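Flolberg Household Manipulation Project
Progress report to the Ireo programme office
Work package 3: learning from hand-held demonstrations
Prepared by Ilídio Abreu, 23 January 2024

1. Summary of the period

Work package 3 is on schedule for data collection and one task behind on evaluation. The demonstration set for the first four household tasks is complete and has been checked. The policy trained on it meets the agreed target on three of them. The fourth, fitting and emptying a pedal bin, doesn't meet the target, and most of this report deals with why and with what we have changed.

The main result is that labelling the moment of first contact in each demonstration, and training the policy to predict it, improved the bin task more than adding further demonstrations did. We had planned to spend the remaining collection budget on volume. We now ask to spend part of it on labelling instead (section 7).

2. Method

Demonstrations are recorded with the hand-held gripper described in the previous report. The operator holds the tool, carries out the task in a furnished room, and the wrist camera records throughout. Finger opening is logged from the encoder. Tool pose is recovered afterwards from the video and the inertial unit. The same finger geometry and camera mount are fitted to the arm in the laboratory, so the view the policy receives at run time matches the view it was trained on.

The policy takes two consecutive camera frames, the finger opening and the relative pose history, and outputs a short sequence of future tool poses and openings. It has no map of the room and no model of the object. Training and inference code are held in the Clollix repository under the tag for this work package.

No changes were made to the camera, lens or mounting angle during the period. The finger pads are also unchanged.

3. Data collected

The bin task now has 132 accepted demonstrations. An accepted demonstration is one in which the pose track is unbroken from start to finish and the task was completed without the operator touching the object by hand. Recordings that failed either check were kept separately and were not used for training.

The task has two parts, recorded as one continuous sequence: pressing the pedal with the closed fingers until the lid is up, and then gripping the liner at the rim and lifting it. Operators were told to approach from whichever side they found convenient and to vary their starting distance. They were not told how fast to move. In the first batch this led to large differences in approach speed between operators, and we have left those differences in.

Pose recovery was the main cause of rejection. Plain floors give the tracker little to work with when the tool is low, and pale floors are worse under diffuse light. Two changes helped. Operators now begin each recording with a slow sweep of the room at chest height, and the tracker is allowed to use that sweep as a reference for the rest of the sequence. The second change was to lower the threshold for accepting weak features on the floor itself, such as grain lines and scuffs. Recordings made before these changes were processed again, and some that had been rejected were recovered.

4. Evaluation protocol

Each trained policy is run 40 times per task on the laboratory arm. The starting pose of the arm and the position of the object are drawn from a fixed list prepared before training, so that all policies face the same conditions. The person running the trial records the outcome from a written definition and does not know which policy is loaded.

For the bin task a trial counts as a success only if both parts are completed in order. A trial in which the pedal is pressed but the liner is not gripped is recorded as a failure, with a note of the stage reached. We keep the stage because the two parts fail for different reasons and the single success figure hides this.

5. Results

The policy trained without contact labels succeeded in 10 of 40 trials. The policy trained with contact labels, using the same demonstrations and the same training length, succeeded in 24 of 40. The target set in the work plan for this task is 32 of 40.

The gain came almost entirely from the first part of the task. Without the labels, the commonest failure was stopping short: the fingers arrived over the pedal, slowed as the operators do, and then hovered there until the time limit. In the demonstrations, the frames just before contact and just after it look very similar, while the correct action in each is different. The policy had averaged the two. Asking it to predict contact as a separate output appears to give it a reason to tell them apart, though we have not yet shown that this is the mechanism. An ablation in which the labels are shifted in time is planned and should settle the point.

Failures in the second part did not change much. The liner is thin, it moves when the tool comes near it, and its overhang differs every time a bag is fitted. The policy tends to close too early, on air, a short distance from the plastic. We tried weighting the training loss towards the closing phase. It reduced early closing but made the approach less steady, and total successes did not improve. That change has been dropped.

We also trained one policy on half the demonstrations with contact labels. It did better than the policy trained on the full set without them. We report this as an indication only, as it rests on a single training run.

6. Conditions that remain difficult

6.1 Low approach to a light object on a light floor

The wrist view at the start of the low approach has the pedal ahead of the open fingers and only the lower part of the bin body in sight. White plastic, a translucent white liner and a pale wood-grain surface give weak contrast between object and background. The pedal is light grey, and its ribbed top face and the shadow beneath it are the clearest cues we have at this height. The rim isn't visible, so the policy must press the pedal without seeing whether the lid responds, and then rise to find the liner.

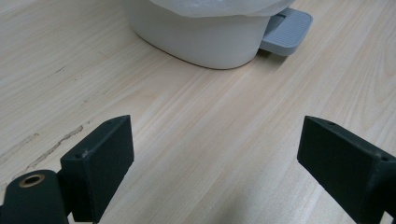 6.2 Loss of the pedal during the final approach

As the tool comes down, the fingers cover the pedal before they touch it. The policy then relies on its short history of poses. When the approach is slow, that history no longer contains a frame in which the pedal was visible. We are testing a longer history with wider spacing between frames, at the same input size. Training has finished and the trials have not been run.

6.3 Movement of the bin

A light bin can slide when the pedal is pressed off its centre line. Operators correct for this without thinking and the demonstrations contain many such corrections, but they are small and the policy does not reproduce them reliably. We considered weighting the bin down during trials and decided against it, as the work plan specifies unmodified household objects.

6.4 Changes of floor

All trials so far have used one floor. The Quansah test flat has a darker floor in the kitchen and tiles in the bathroom, and we have no measurements there yet. We expect pose recovery to be easier on the tiles. We make no prediction for the policy.

7. Requested change to the work plan

We ask the programme office to approve a transfer of part of the remaining collection budget to labelling. Contact is at present marked by hand, frame by frame, by one member of the team. The labels are consistent but the work is slow, and it can't be extended to the other tasks at the current staffing level.

The transfer would pay for labelling of the three completed tasks and for a second person to mark a share of the bin recordings independently, so that agreement between labellers can be reported. It would reduce the number of new demonstrations in the second collection round. On the evidence in section 5 we consider this a good exchange. The total budget and the end date of the work package are unaffected.

8. Work for the next period

Run trials with the longer pose history. Complete the shifted-label ablation. Repeat the half-set training with further random seeds. Begin trials in the Quansah flat, starting with the kitchen. Deliver the labelled bin set and the evaluation records to Ireo by the end of April.

The risk register has one new entry. The laboratory arm is due for servicing during the period and will be unavailable while this is done. Trials have been ordered so that the bin task is finished first.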